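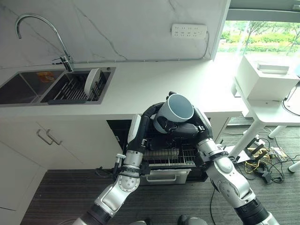
Landeg two-arm kitchen kit, review after one budget cycle

Rating: 4 out of 5, would buy again but would plan it different

Short version up top for people with a purchase form due. Arms good. Hands good. Quote incomplete. Leave more money for small stuff than you think, and read the bit on spares before you sign.

We're a small lab, one room, real kitchen cabinetry along one side. Job is dish handling. Mugs, plates, sink to dishwasher and back. Looked at three options last spring: the Landeg kit, a single arm from Drerik, and building our own out of parts from Plendel. Drerik was cheapest by a lot. Passed on it, one arm is fine until you need to hold something and reach for something else at the same time, then you're writing a regrasp routine for every cup in the cabinet. Plendel route would have eaten the whole summer.

What you get in the box: two arms, mounting body, black multi-finger hand, wrist cameras, power supplies, cables. What you don't get: enough cable. Ours ended up with a whole nest of bricks and yellow wires on the floor and we still had to order extensions. Budget line for that was zero. Should of been more.

Reach. Check this before anything else, before price even. A low dishwasher is the hard one. Counter height is easy for everybody's arm, every demo video is at counter height. Getting down to a rack under the counter with a mug in hand, elbow clear of the cabinet doors, is where the cheaper arms we tried ran out of joint range. The Landeg gets down there. Measure your own kitchen, floor to lower rack and counter edge to back of rack, and send the numbers to sales in writing. They did answer, took a while.

Hands/fingers. Two things to price here and they're on separate lines of the quote, easy to miss.

Finger pads first. They're a wear item. Treat them like printer ink. Pack of spares was $60 when we ordered and I put down one pack for the year, which was dumb, order four. Rubber picks up soap film and then glazed ceramic starts to slide. Wiping helps, swapping helps more.

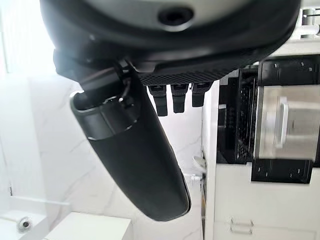

Second is the wrist camera. Optional on the quote! Do not skip it. Head camera loses the object the second the hand covers it, and in a kitchen the hand covers it all the time. We paid $508 for the wrist camera option and it's the best money in the whole order. Downsides: mounted close in, so the housing and fingers eat a good part of the view, and windows blow out to white. Exposure setting is buried three menus down in the Tratance software. Blinds are cheaper than a better camera. Put blinds in the budget.

Speaking of Tratance. It's the control software that comes bundled, first year included, after that $900 a year per station. This was NOT on the first quote, I found it on page six of the terms. If your funding runs out in year one fine, otherwise add it now and save yourself the email to finance. Software itself is ok. Logging is solid, replay is good, the calibration wizard is slow and crashes if you unplug a camera halfway thru. Updates have been monthly and nothing broke except once in October.

Props. Yes they're a budget line. Plain white dishes, bought as open stock so you can get the same ones again. Don't buy a boxed set, you'll want ten more of one shape and none of the others. Shallow round dishes with a raised rim are a decent test piece, gives the finger an edge to close on. Decide early on whether stickers stay on or come off, and do it the same for all of them. We didn't and had to go back through a bunch of recordings.

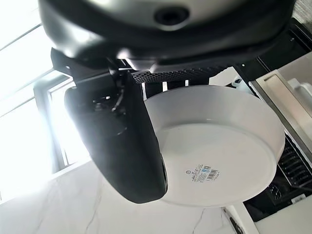

Appliances too. If you're fitting out a kitchen from scratch get the racks in your hands before you commit, tine spacing matters way more than brand. Wide spacing is forgiving. Tight spacing means your placement has to be good and your first month is going to be slow.

Install. They list it as two days. Took us four, one of those was waiting on an outlet. Freight was $1109 on top, for two crates, liftgate not included, so ask. We didn't have a dock and ended up paying the driver's wait time.

Pros
Reach down low
Two arms, bimanual out of the box
Wrist camera is great once you fix exposure
Support is slow but they know the product

Cons
Cable lengths
Software renewal hidden in terms
Pads wear, spares priced like jewelry
Freight
Manual has the joint limits table in it twice with different numbers, use the second one

Would I tell another lab to get it? Yes if dishes or anything below the counter is the work. If it's all tabletop stuff get the Drerik and spend the difference on people. Ask for the pads as part of the base price, they said no to us but I asked after signing so that's on me. Will update when the second year renewal hits.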